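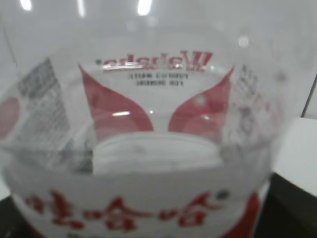 Spent most of the morning on the budget sheet for the second arm and got as far as the grippers. Tekis wants $1,310 for theirs with the force sensing, Räsänen wants 671 for the plain one, and the plain one ships sooner. I keep going back to the clear plastic bowl with the red Wasabi! print on it. Glare all along the top, the lettering backwards through the wall, labels showing through on both sides. If the depth camera can't find the near wall of a thing like that, a better gripper won't save us, and the money should go to the camera side first. So I moved the Tekis gripper down to the wish list and put in a line for a diffuse light and a polarizing filter. No price on either yet.

Fleron answered about the rail. Lead time is 30 days from payment, and they want half up front. I can live with that if the order goes in before the end of April.

Still missing: spare fingertips, cable for the long run, a cart. Funano has carts but only sells them in packs of 2 – maybe the other lab would take one. I'll ask after lunch.

Total is over what I asked for in the spring. Not by much. Cut the second monitor and left the rest alone.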